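Stotasley Hall Users' Group
Minutes of the meeting held on March 25, 2021

Present: Obadia Kioko (chair), Thulani Potgieter (minutes), and 14 members, with apologies from the Mallville dance class.

1. Welcome
Obadia thanked everyone for turning out on such a blustery evening, and thanked whoever it was that brought the ginger cake, which went down very well indeed. The minutes from November were agreed, once the spelling of Ayala had been put right in two places.

2. Money
The balance stands at £825. Thulani reported that the window cleaner has been paid and that the piano tuner has not yet sent his bill, although he has been asked for it twice (very politely). Members were happy to leave the hire charge as it is until the autumn and then have another look.

3. Chairs
There was a long and good-natured talk about chairs. The Nandura quilting circle would like 32 set out before they arrive, and the choir would much prefer to find the floor clear. It was agreed that each group will put out its own and stack them by the piano at the end, no more than four high, please, as the taller stacks do lean. Obadia kindly offered to write this up on a card in nice large letters.

4. Rubbish and clearing tables
Clearing the tables took up a good part of the evening, and it was lovely to hear so many sensible ideas. Several members said they would happily tidy up after themselves if there were a bin within arm's reach, and the feeling was that a small one with a hinged lid, stood right on the white table with the lid flipped back, suits wrappers very well. Drinks bottles are another matter, and one like the clear plastic one lying on its side next to the bin should go in the recycling with its blue cap screwed on. Thulani will ask the council whether labels need to come off first.

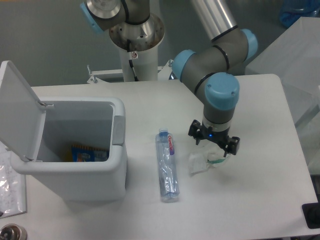
5. Any other business
A green umbrella and one child's mitten are still waiting on the hook by the door. The Ayala lunch group invited everybody to their soup day, and bread would be very welcome.

The meeting closed with tea. Obadia will send round the date of the next one.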